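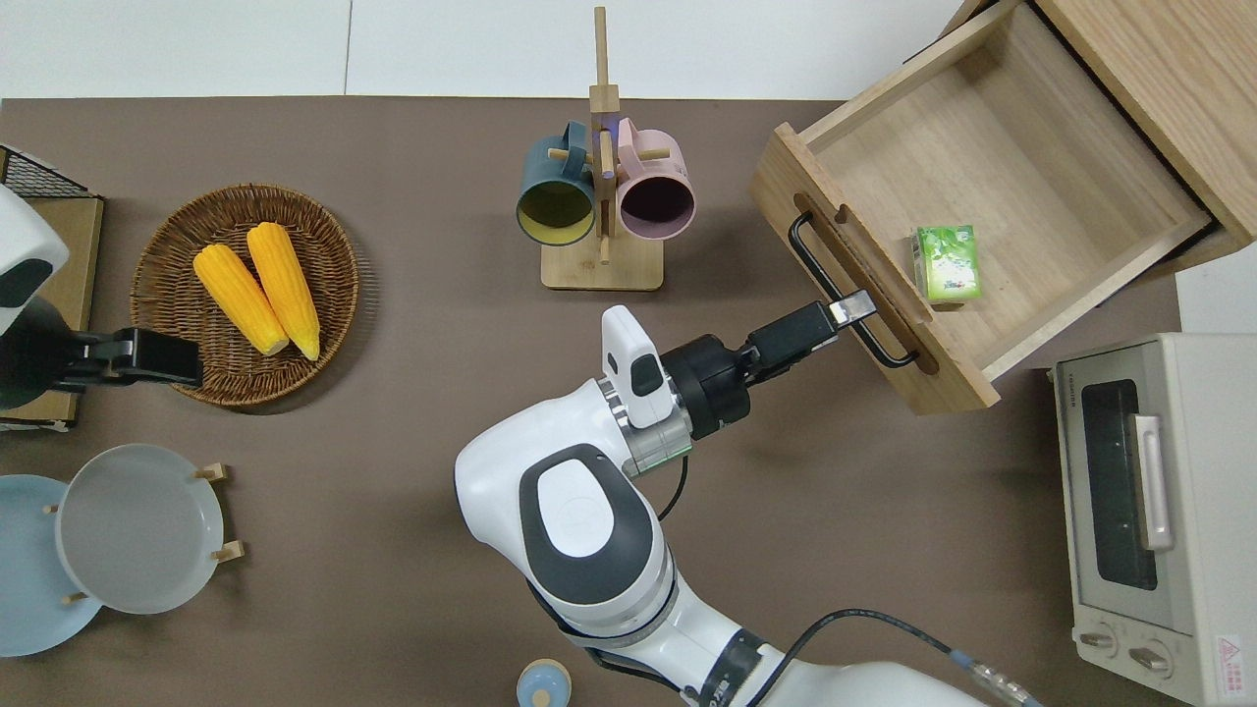

Shared Kitchen Rules: Comments on the March Draft

Tineck House Residents' Forum > House Matters > Kitchens

mpandey_office
The revised rules for the shared kitchens at Tineck House are open for comment until the end of March. The principal changes are as follows. Each household will be assigned one drawer and one shelf. Unlabeled food will be removed at 9 p.m. on the last evening of the month. Items left on counters overnight will be placed in the lost property box on the ground floor. Comments should be posted in this thread and should refer to the rule by number where possible.
Meenakshi Pandey, Residents' Office

unit27
Regarding Rule 4. One drawer per household is not sufficient for a family of five. The previous rules allowed two drawers on request, and I ask that this wording be restored.

k_koster
I must disagree with unit27. The kitchen on the Pitden side serves 26 households. If second drawers are granted on request, the last households to apply will receive none, as occurred last year. One drawer each is fair and easy to check.
Kobe Koster, Unit 117

unit27
Mr. Koster's household consists of one person. I do not think "each" and "fair" mean the same thing here. An allocation by number of residents would be easy enough to administer, and the office already holds the figures.

kivier_stairs
I support unit27 on allocation. I would also like Rule 6 to be reconsidered. Cast iron pans are often left on the counter to dry fully after washing, and they should not be sent downstairs with umbrellas and single gloves.

k_koster
A pan can be dried with a towel.

kivier_stairs
It can, and then it is put away damp and someone else writes to the office concerning rust on the shelf. Please see the thread from last winter.

mpandey_office
Thank you for the comments so far. On Rule 6, the office will consider a drying rack beside the sink, with items permitted there until noon the following day. On Rule 4, an allocation by household size has been noted and will be put to the house meeting. The office has no funds for additional cabinets this year — the quotation from Kramer was well above the limit.

fourth_floor_left
May I ask whether labels must be of a particular kind? Paper labels come off in the refrigerator.

mpandey_office
Any label is acceptable provided that the unit number can be read.

k_koster
I maintain my objection on Rule 4 and request that it be recorded.

mpandey_office
It has been recorded.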